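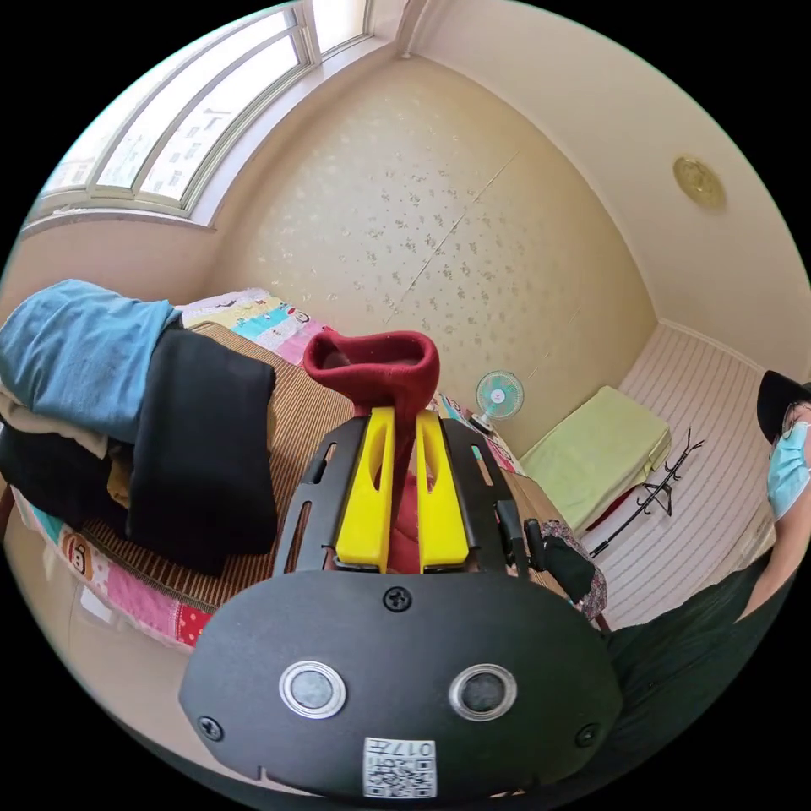 Issue 27, page 6

Traltero Laundry Service: your questions answered

How do I book a collection?

Fill in the form on the bookings page or ring the Mandorport shop before noon. We collect from addresses in Mandorport and Au. Clulholm is covered on the second round, so please allow an extra day there.

What should I put my washing in?

Any bag that closes will do. On your first order the driver leaves two of our blue bags, and you can use those from then on. Write your order number on the tag and tie it to the handle. Loose items handed over without a bag are put through as a separate load and charged as one.

Do I need to sort it?

Only if you want lights and darks washed apart. Use one bag for each. A mixed bag is washed at 30 degrees.

What happens to odd socks?

They are kept in a tray at the shop for 300 days. If one of yours is missing, send us the colour and the size and we will look. Socks pinned in pairs before collection come back in pairs.

Will the colour run?

Dark reds and new denim are the usual trouble. If a garment has not been washed before, put a note in the bag and it will go in on its own. There is no charge for this for up to three garments per order.

Can you wash bedding?

Yes. Sheets, pillowcases and duvet covers go in with an ordinary order. Duvets and blankets are priced singly and take two days longer. We do not take mattress toppers or electric blankets.

What about woven mats and throws?

Cotton ones are fine. Straw, reed and anything with a glued backing cannot go in our machines. If you are not sure what yours is made of, bring it to the counter first.

Which powder do you use?

A plain non-biological powder, without scent. Softener is added only if you tick the box when booking. You can supply your own powder, but it must be in its original packet.

How is the price worked out?

By weight, dry, on the shop scales. Shirts on hangers are charged by the piece. The full list is on the prices page and was last changed on 2/13/18.

Is there a smallest order?

Four kilos for collection. There is no lower limit if you bring it in yourself.

Something came back damaged. What should I do?

Tell us within a week of delivery and keep the item as it is. Do not wash it again. We will ask for a photograph and the order number. Claims are paid up to 600 for a single order. Buttons, beads and sequins are not covered.

Can I change the delivery time?

Up to 8 p.m. the evening before. After that the route is fixed, and a missed delivery goes back to the shop for you to pick up.

Are you open over the winter?

Yes, with shorter counter hours from November. Collections run as normal.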